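About Kuvgate

Kuvgate is an independent record label and mail-order distributor. We release punk, hardcore, noise rock and related music on vinyl and cassette, and we handle the digital side for every title we put out. The catalog is run from a single office with an attached stockroom. Orders, artist accounts, licensing and repairs to the website all go through the same office.

The label began as a tape trading list. The first item with a catalog number was a cassette by Karkar, dubbed at home in an edition of 100. The second was the same recording with a corrected track order. Both are out of print. The digital version uses the corrected order and keeps the original tape hiss, at the band's request.

What we release

Current artists on the label are Karkar, Flirnitz and Rengifo. Karkar play short, fast hardcore and have made all of their records in the same rehearsal room. Flirnitz are a bass and drums duo. Their recordings are made at high volume with few microphones, and they need more care at the cutting stage than anything else we handle. Rengifo started as a solo project with a drum machine and now records and tours as a full band.

We do not sign artists to options. An agreement covers one release. If both sides want to do another, a new agreement is written. The band owns the master recording. Kuvgate holds an exclusive license for the physical formats named in the agreement and a nonexclusive license for digital sale. When a license ends, the band may renew it, move the recording to another label, or take the remaining stock at cost.

Recording costs are paid by the band unless the agreement says otherwise. Manufacturing, freight to our stockroom, mastering for vinyl and promotional copies are paid by the label. Once those costs are recovered, net income is split evenly. Statements are sent in January and July and list every sale by format, including copies sold to the band for its own merchandise table.

How records are made

Audio should arrive as 24-bit WAV files at the sample rate used for the mix. Please do not convert the rate before sending. Leave headroom on the mix and turn off any limiter on the master bus. For a 7-inch at 45 rpm, we ask for short sides, with the loudest song first. For a 12-inch, the brightest song should not close a side, as high frequencies are harder to cut cleanly near the label.

A test pressing is made for every vinyl title. Copies go to the band, to the mastering engineer and to us. Each party listens on at least two different turntables and reports clicks, skips, off-center sides and sibilance by side and time. A click that shows up at the same time on all copies is a fault in the plate or the lacquer, and the side is recut. A click on one copy only is noted and the pressing proceeds.

Standard first pressings are 222 copies. The number comes from the carton size used by our first pressing plant and has been kept for consistency in the accounts. Repressings are made when stock falls below 13 copies and orders are still arriving at a steady rate. Color vinyl is used for first pressings if the band wants it. Repressings are black.

Cassettes are duplicated in real time on ferric tape. Shells are printed directly, without paper labels. We check level and azimuth on the first and last tape of every run and keep one of each in the archive.

Artwork

Sleeves are printed on uncoated board, usually in one or two inks. Files should be supplied as PDF with bleed and with all type converted to outlines. Photographs should be scanned by the band or the photographer. We can do the layout from loose parts, but it adds time to the schedule. Spine text must include artist, title and catalog number, and must be readable at arm's length.

Lyrics are included with every physical release unless the band objects. Where lyrics are in a language other than English, we print the original first and a translation underneath.

Mail order

The shop carries our own titles and a selection of records traded with other small labels. Trades are made one for one by format. We list only what is in the stockroom, and there are no preorders until finished copies have been shipped from the plant.

Records are packed outside the sleeve to prevent seam splits, in a stiff mailer with a pad on each side. If you would like a record left sealed, write this in the order notes. Cassettes and 7-inch records may be added to an LP order at no extra postage until the parcel reaches the next weight step. The checkout shows when this happens.

Damaged records are replaced while stock lasts. Keep the mailer and send a photo of the damage with the order number. If the title has sold out, the cost is refunded. 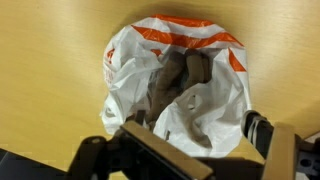
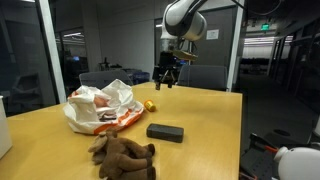
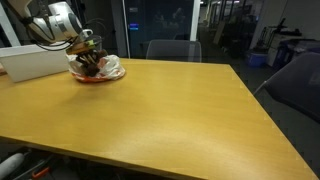
Stores and distributors can order directly from the label at wholesale price. The minimum is five items, in any mix of titles and formats. New accounts pay before shipping on the first order and on standard terms after that. Unsold copies are not returnable, but we will exchange them for other titles in the same format if they are clean and unopened.

Demos

We listen to demos all year. Send a link to no more than three songs, a short note on who plays what, and the name of the town where the band is based. Finished recordings and rehearsal tapes are treated the same way. We do not need a press photo or a list of similar bands. Attachments are removed by the mail server and will not reach us.

Replies can take a couple of months. If a recording does not fit the schedule, we will say so and, where possible, name another label that may suit it. We plan two vinyl releases per half year, so a yes will usually mean a wait for a pressing slot.

Licensing and press

Requests to use a recording in film, video or on a compilation should state the title, the length of the excerpt, the territory and the term. Requests are passed to the band, and the band decides. Press copies are digital by default. Radio stations that play vinyl on air may ask for a physical copy, which is sent from the promotional share of the first pressing.

The full discography, with matrix numbers and plating notes for each pressing, is on the Catalog page. Corrections to it are welcome, especially for the early tapes.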